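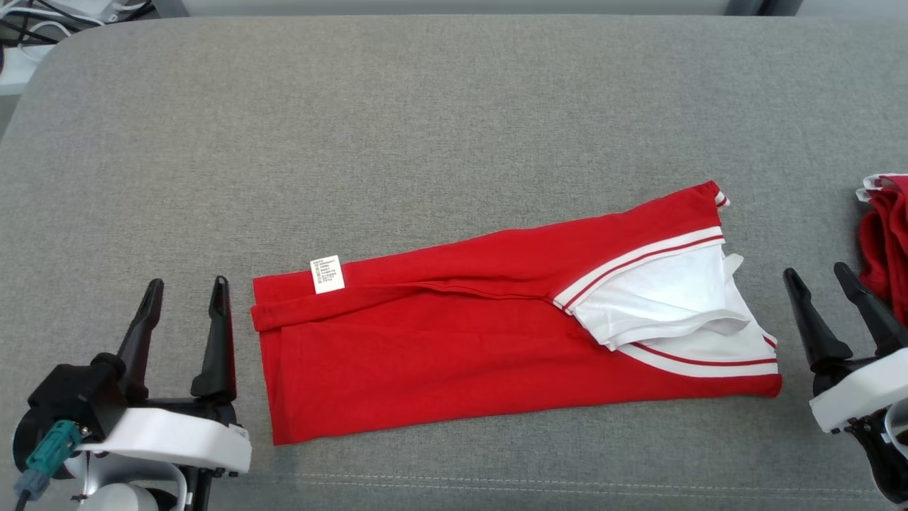
Chapter 6
What the Label Promises

Most people believe that clothing labels tell them what they are buying. The belief is fair enough, given how official the things look. A red garment folded into a strip, with its small white care label showing near one end, seems to carry its own paperwork around with it: several lines of tiny black text and a few symbols, all of it suggesting that somebody checked. This chapter asks who that somebody was, what was checked, and how much of the rest is habit, marketing, or guesswork. Readers who come to it hoping for a guide to laundry symbols should turn to the appendix.

Begin with the claim that sells the most shirts, "100 percent cotton." It is a statement about fiber and says nothing about where the fiber grew, how long the individual strands are, how tightly the yarn was spun, or what finish was put on the cloth afterward. Two shirts can carry the same words and wear out years apart. The shopper who pays more for the words alone has bought very little information.

Care instructions deserve even more doubt. A maker who prints "wash cold, hang dry" gives up nothing by being careful, and a maker who prints "wash warm" may have to deal with complaints. You would expect labels to drift toward caution under those conditions, and they do. The instruction protects the seller first. Whether it also protects the shirt is a separate matter, and one the label is in no position to settle. 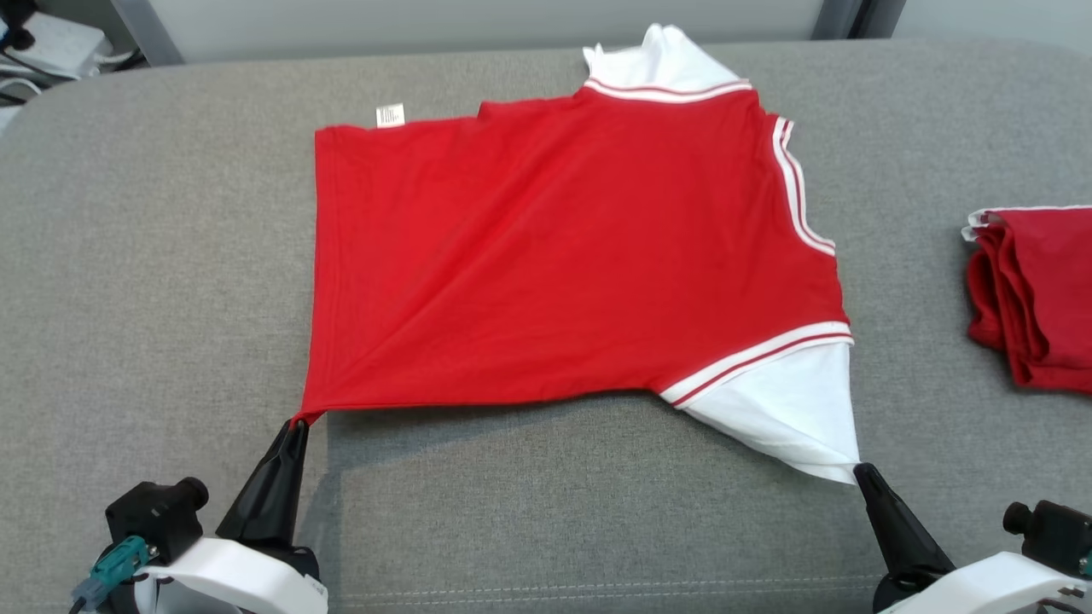 There is also the question of who writes the text. In the case study that closes this chapter, a trading firm called Simanjuntak bought knit goods from two mills and sold them to a chain of shops under the name Uta. The garments from the Potau mill were lighter and shrank more. Both sets carried the same label, word for word, which the firm's office had copied from an earlier order of a different cloth. When Zamfira Tudose, then a buyer for the chain, asked to see the test results behind the wording, she was sent a price list.

Tudose went on to pull 328 garments from stock and have them washed according to their own labels. Her report is often quoted in trade courses as proof that care labels are worthless. It shows nothing of the kind. She tested one chain's goods, from one season, in machines that were serviced on a schedule no household keeps. Her results are good evidence against Simanjuntak and weak evidence against anyone else. We will come back to this mistake, in which a sound local finding gets stretched over a whole industry, in Section 2.

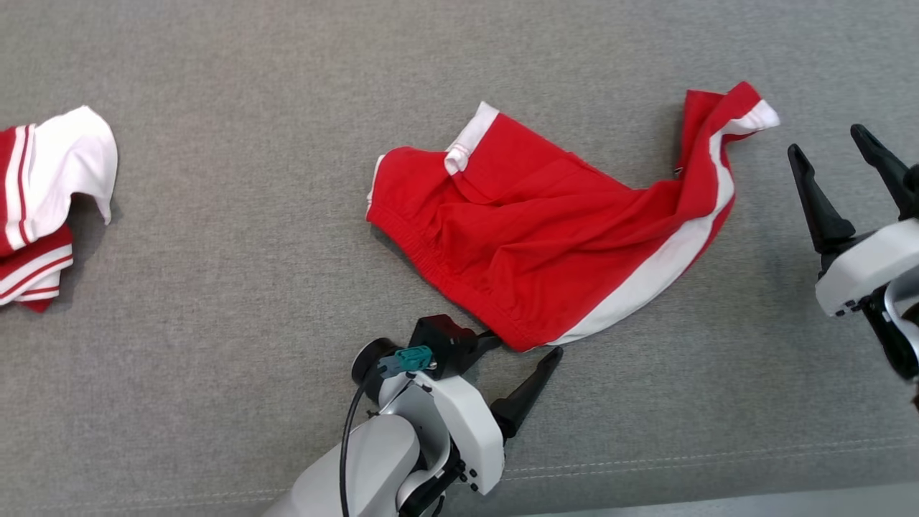
If the label is so unreliable, how should a buyer judge a garment?

By handling it, mostly. Pull gently on a seam and look for gaps between the stitches. Hold a single layer up to a window. Crush a corner in your fist and see how it recovers. These tests are crude, and a clever finish can fool every one of them in the shop, so treat the answers as hints.

Some writers go further and say that testing programs have solved the problem. The best known in our field is Nedex, a private scheme that lets a maker add a mark beside the care symbols. The mark means that a sample passed. It was a sample the maker chose and sent in, and the rules allow the same result to be used until the style is dropped. Keep that in mind while reading Section 1, which sets out the scheme's methods in its own terms before we look at what they leave out.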